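This site uses cookies to remember your settings. By continuing to read you accept this. Cookie settings | OK

Winter walk-through checklist for the Carré workshops, with comments

Dec 26, 2021
By Marlies Frei

This is the list Hubert Fuchs and I used for the winter inspection of the Carré building in Clondport. It covers the shared areas, the four ground-floor workshops and the storeroom behind the loading door. Tenants who asked for the comments along with the marks will find them under each line. OK means no action. FIX means the tenant or the building office has something to do. WATCH means it passed and will be looked at again in September.
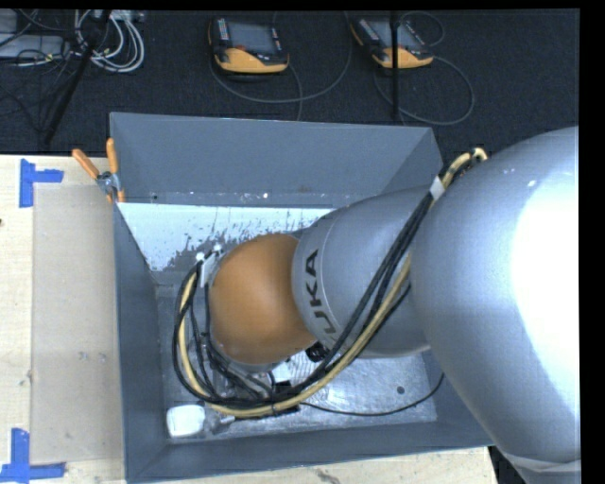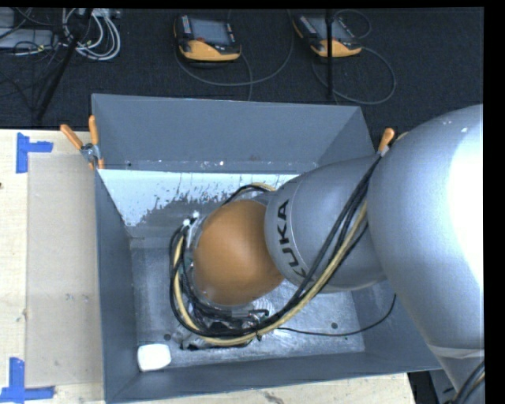 Both photos: gray open-topped container on the light wooden tabletop.

SECTION A. EXITS AND WALKWAYS

A1. Exit doors open fully from the inside without a key. OK
All doors tested by hand. The street door drags on the mat when the mat is pushed up against the sill. Move the mat back after sweeping.

A2. Exit signs lit and visible from the far end of each room. FIX
The sign by the loading door is lit but a tall shelf hides it from anyone standing at the sinks. The shelf belongs to Jilen and they have agreed to move it to the side wall. A second sign over the sinks was suggested. We would like to see how it looks with the shelf gone before ordering one.

A3. Main walkway clear to its painted lines. FIX
Flattened boxes were stacked over the line outside Workshop 2. These were gone by the afternoon, but the same comment was made last winter. The recycling cage is unlocked on weekdays and boxes can go straight there.

A4. Outside steps and ramp clear, handrail firm. WATCH
The rail is firm. The ramp surface has worn smooth near the bottom and the grit strip is peeling along one side. Grit bin is full, scoop is missing.

A5. Meeting point sign in place in the yard. OK
Replaced after the storm. New tenants should be walked out to it once, as it can't be seen from the front of the building.

SECTION B. FIRE EQUIPMENT

B1. Extinguishers on their hooks, pins in, gauges in the green. FIX
The one in Workshop 3 was on the floor propping the door. It is back on its hook. Please use the rubber wedge. If the wedge has walked off, the office has spares.

B2. Service tags in date. OK
All tags were renewed in September.

B3. Alarm call points not blocked. OK
Coats were hanging over the one in the corridor on an earlier visit. The hooks have since been moved to the other wall and this has stayed clear.

B4. Smoke detectors uncovered. FIX
One detector in the storeroom still had the plastic dust cap from the ceiling painting. Cap removed during the walk-through and the detector tested. The painters were asked to note every cap they fit next time and hand the list in with the keys.

B5. Fire doors close and latch on their own. WATCH
The corridor door closes but needs a push to latch when the window opposite is open. Closer adjusted by Hubert. It latched 6 times out of 6 after that, with the window open.

B6. Oily rags in the lidded can. OK
Lid was down. Can is emptied at the end of each working day according to the sheet on the wall, and the sheet is filled in.

SECTION C. ELECTRICAL

C1. Cords and plugs undamaged. FIX
Taped cord on the floor fan in Workshop 1. Tape is not a repair. The fan has been unplugged and labeled. One kettle with a cracked plug was taken out of the shared kitchen, and its owner has been told where to collect it.

C2. No power strip plugged into another power strip. FIX
Found under the desk in Workshop 4. The tenant has asked for another wall outlet and that request is fair – the room has fewer than the others and always did. The office will get a price. Until then, the heater and the printer may not run from the same strip.

C3. Breaker panel reachable, door closed, labels readable. WATCH
There is a clear path to it. Labels are in pencil and fading. Marlies to retype them. Two of the labels still carry the name of a tenant who left years ago.

C4. Portable heaters have a tip switch and stand clear of paper and cloth. FIX
Cevomero uses a heater with a tip switch and it was well placed. The heater in the storeroom had no tip switch. We have taken it away. The storeroom is not meant to be heated with anything other than the fixed radiator.

C5. Test button pressed on outlets near water. OK
All tripped and all reset.

SECTION D. STORAGE AND LIFTING

D1. Shelves fixed to the wall where taller than shoulder height. FIX
The tall shelf mentioned in A2 is freestanding. When it is moved it should be bracketed as well. Brackets and wall plugs are in the office drawer.

D2. Heavy items kept between knee and chest height. WATCH
Mostly good. Paint cans were on the top shelf in the storeroom, and the lightest thing in the room, a stack of foam sheets, was at the bottom. Swapped over by Hubert while we were there. Several tenants use that shelf, so it is likely to drift back.

D3. Open bins and boxes not filled above the rim. OK
No comment.

D4. Hand truck tires and brake. FIX
One tire is flat. It can be pumped up but is down again the next morning. New inner tube ordered.

D5. Stepladders: feet, hinges, locking bar. FIX
The blue one lost a rubber foot and has been tied shut. Do not cut the tie. The aluminum one is fine and should be hung up after use, as it was leaning in the corridor when we arrived and someone had already moved it out of the way twice that morning.

D6. Weight limit shown on the loading platform. OK
The sign has been cleaned and can be read from the yard.

SECTION E. CLEANING AND CHEMICALS

E1. Bottles labeled with their contents. FIX
Two spray bottles without labels in the shared kitchen. Both were poured away by the office following the disposal sheet. Anyone refilling a bottle needs to write on it. The marker is on a string by the sink.

E2. Data sheets in the binder match what is on the shelf. WATCH
The binder is complete for the office supplies. Jilen has changed its floor cleaner and will send the new sheet. Old sheets for things we no longer keep can be thrown out, and this would bring the binder down to a size where people might look in it.

E3. Flammable liquids in the metal cabinet, door shut. OK
Door shut and latched. The list on the door was up to date.

E4. Drip trays under stored cans. WATCH
Trays present. One has a rust spot the size of a coin. It holds for now.

E5. Floor free of spills, absorbent at hand. OK
The bag of absorbent is half full. Add it to the spring order.

SECTION F. FIRST AID AND NOTICES

F1. First aid box complete and in date. FIX
Eye wash expired. Small bandages gone, large ones untouched. New eye wash has been ordered, and a refill pack of small bandages. If you take the last of something, leave a note in the box or tell the office.

F2. Emergency numbers posted by each phone. OK
The notice in the corridor had the old office number. It was changed during the visit and now matches the others.

F3. Names of trained first aiders on the board. FIX
One of the people on the board has moved away. Cevomero has offered someone for the spring course. A second person from the upstairs side would help, as both current first aiders work on the ground floor and neither is in on Fridays.

F4. Accident book present, pages in order. OK
There is one entry since the last visit, a cut finger from a box knife. The entry was filled in properly.

SECTION G. HEAT, WATER, FROST

G1. Radiators on frost setting in rooms closed over the holidays. OK
Checked with the room sheets.

G2. Outside tap shut off and drained. FIX
Shut off but not drained. Drained by Hubert. The drain screw is stiff and wants a wrench, 40 minutes of looking for the right one included. The wrench now hangs next to the shut-off valve and should stay there.

G3. Pipe wrap in the storeroom complete. WATCH
There is a short bare piece behind the door, close to the radiator. It has never frozen.

G4. Gutters and downspouts. WATCH
Not inspected from above because of the wind. From the ground they look clear on the yard side. Street side to be done on the next dry day.

WHAT HAPPENS NEXT

Tenants with a FIX line have 5 weeks from the date of this list. Send a short note to the office when the work is done – a photo is welcome but not required. Lines for the building office are already on the work sheet. The stepladder and the storeroom heater stay out of use no matter how the rest is going.

If you think a mark is wrong, say so and one of us will come and look again. A3 and B1 were both marked FIX although they were put right the same day, and two tenants have asked why. We mark what we find on arrival.

Walk-through done by: Hubert Fuchs, Marlies Frei
Copies: all ground-floor tenants, corridor board, office binder

Contact the building office | © 2021 Carré Workshops, Clondport | Back to top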